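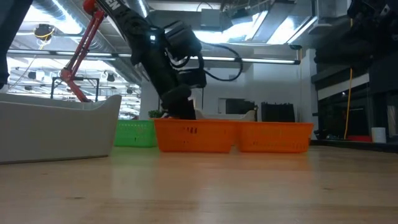

Que o braço é lento, mas que lento não quer dizer atrasado: foi assim que uma das funcionárias do turno da manhã respondeu, em voz baixa e sem parar de arrumar, à pergunta que toda a gente faz na Udetti desde dezembro. Se a máquina ajuda ou estorva. Depende da hora, acrescentou um colega do outro lado da sala.

A Udetti, que prepara encomendas de artigos pequenos para lojas e revendedores, pôs um braço robótico a trabalhar com cestos de plástico em cima de uma mesa. Fase de teste, diz a empresa. Sem data para acabar. O sistema foi instalado pela Hasport e o programa que distribui as tarefas chama-se Ultach, nome que já virou verbo no armazém: "isso já está ultachado" quer dizer que a encomenda saiu da fila das pessoas e passou para a do robô.

São 21 pessoas na preparação. Nenhuma saiu por causa do braço, garante a direção, e os trabalhadores ouvidos confirmam. O que mudou foi o resto. Quem antes passava o turno a tirar peças de um cesto e a pôr noutro agora alterna: duas horas na mesa, depois verificação, depois embalagem. O posto fixo acabou. Há quem goste. Há quem tenha pedido para voltar ao que fazia, pedido ainda sem resposta.

Queixa principal: os cestos. Para a pessoa, um cesto dez centímetros ao lado é o mesmo cesto. Para o robô não. Têm de ficar na posição certa, virados para o lado certo, e quem os repõe é sempre alguém do turno. "Passei a arrumar para ele", conta uma funcionária com anos de casa. Outra diz que as costas agradecem, que ao fim do dia já não lhe dói o ombro, e que por ela podiam vir mais dois.

A direção fala em 1,000 artigos por dia como meta para o conjunto, robô e equipa, escrito assim mesmo no aviso afixado junto aos cacifos, com vírgula, o que deu origem a piadas (um artigo por dia, conseguimos). O valor atual não foi divulgado. Perguntámos duas vezes.

Formação: cinco sessões, pagas, dentro do horário. As primeiras foram dadas por técnicos da Hasport e serviram sobretudo para aprender a parar o braço, retomar a tarefa e registar falhas no Ultach. As seguintes ficam a cargo da própria Udetti. Os trabalhadores da tarde queixam-se de só terem feito 2 até agora e de, na prática, chamarem um colega da manhã pelo telefone quando aparece um aviso que não conhecem. A empresa reconhece o atraso e promete acertar os calendários "nas próximas semanas".

Outro ponto em aberto é o dinheiro. Quem regista as falhas e decide se a tarefa volta para a fila humana está a fazer trabalho de supervisão, argumentam os funcionários, e isso não consta de nenhuma categoria. Foi pedida uma revisão. A direção respondeu por escrito que avaliará o assunto no fim do teste, resposta que não caiu bem, precisamente por o teste não ter fim marcado.

Há também a questão dos registos. O Ultach guarda a hora de cada paragem e de cada retoma, e quem estava no posto. A Udetti diz que os dados servem para afinar a máquina e que não entram na avalição de ninguém. Os trabalhadores querem isso num papel assinado. Até ao fecho desta notícia, não havia papel.

Nas pausas a conversa é outra. Discute-se o que fazer com os artigos moles e com as embalagens que escorregam, que continuam a ir todas para as mãos das pessoas. E discute-se a Holmgren, a empresa do mesmo ramo que, segundo vários funcionários, está de olho no teste antes de decidir se compra equipamento parecido. Contactada, a Holmgren não quis comentar.

Para já o braço só trabalha de manhã e ao princípio da tarde. Às 17h é desligado e o turno segue à mão, como antes. A Udetti admite alargar o horário, mas só depois de completada a formação de toda a equipa e com um técnico disponível até ao fecho. Uma segunda mesa está "em estudo", sem orçamento aprovado. Os funcionários pediram para ser ouvidos quanto ao sítio onde vai ficar, já que a primeira foi montada sem lhes perguntarem nada e obrigou a mudar o caminho dos carrinhos.

A próxima reunião entre a direção e a equipa ficou combinada para depois do inventário. Na lista de assuntos estão a categoria, os registos e as sessões em falta do turno da tarde. Os carrinhos tambem.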